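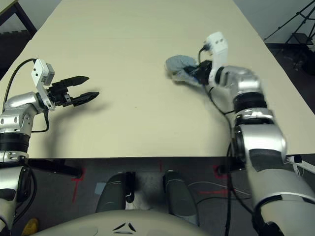
I popped down to the old chapel hall on Fjeld Lane at lunchtime and came home with good news – the Nulow swap library is opening in July after all!

If you missed it last year, it's a place to borrow the things you only need twice a year (tents, jam pans, a decent drill) instead of buying them. Milagros Ccori has been plugging away at it since the spring and told me she now has 700 items promised, which is more than I own, I think, even counting the shed. I've already put my name down for the carpet cleaner, so hands off.

Joining costs 8 pounds a year and you can have two things out at once. Late returns get a friendly phone call first, and then a slightly less friendly one. So far 53 households have signed up and there's room for plenty more.

Aarne Sjöberg is running the mending side, and he'd love to hear from anyone who can sew or solder. He's particularly short of people who understand sewing machines. I don't, sadly, but I did promise him a box of bobbins from my aunt's loft.

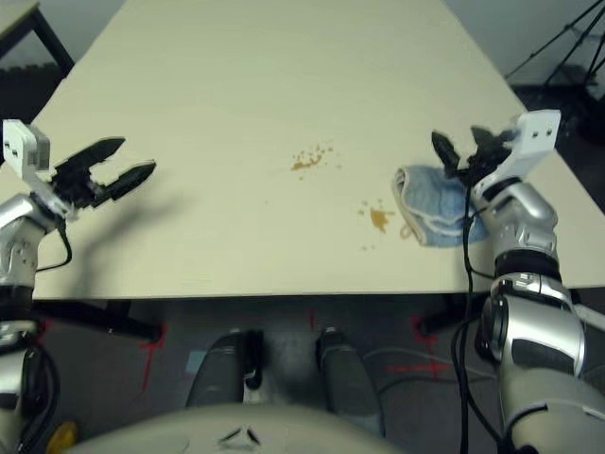
How to join

Forms are at the Buramano café, on the shelf by the till. Fill one in and hand it back over the counter, or drop it through the hall letterbox before 8 in the evening. Bring proof of address when you come for your first loan.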